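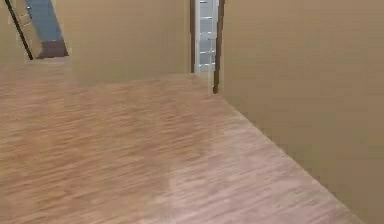 Renting a room at Brulness House: your questions

Is the flat furnished?
No. Bring a bed. Bring a chair too, if you like sitting.

How much is the rent?
520 a month, water included. Heating is extra - you'll want it by March, and before.

Can I paint the walls?
Ask Hendrik Stevens first. He says yes to beige.

Are pets allowed?
Cats, yes. Dogs under 9 kilos, yes. Parrots, not again.

When can I get the keys?
The office shuts at noon for lunch and reopens at two, in theory.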